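July 30, 2025

Cold morning, frost on the car until nearly nine. I had the day off and finally did the kitchen drawers, which I have been putting off since December. Took everything out of the top two and washed the trays in the laundry sink.

Far too many odd chopsticks. Mekdes says to throw out the singles but I kept a few for stirring paint and poking seeds in. The good forks went back first, then the knives. I put the old printed cloth down to sort the rest on, the white one with the green animals and the coral flowers. It has been washed so often it never lies flat now, but I still like the colours.
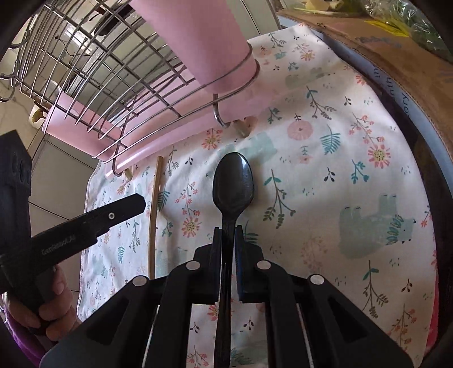

Black spoon in the gripper, above the flower cloth, and one chopstick lying on it.

The black plastic spoon stays. I use it most nights for rice and it doesn't mark the pan. Two wooden ones had split, so those went in the bin, along with a peeler that never worked and a bag of rubber bands gone sticky.

Kwabena rang at lunch about Saturday. He is bringing the folding chairs and wants to know if we need the big pot — we do. Told him to come by the back lane as the council has the front dug up again.

Soup for tea, the last of the pumpkin. The third drawer can wait until the weekend. Paid the water bill, $97, up again. Bed by ten.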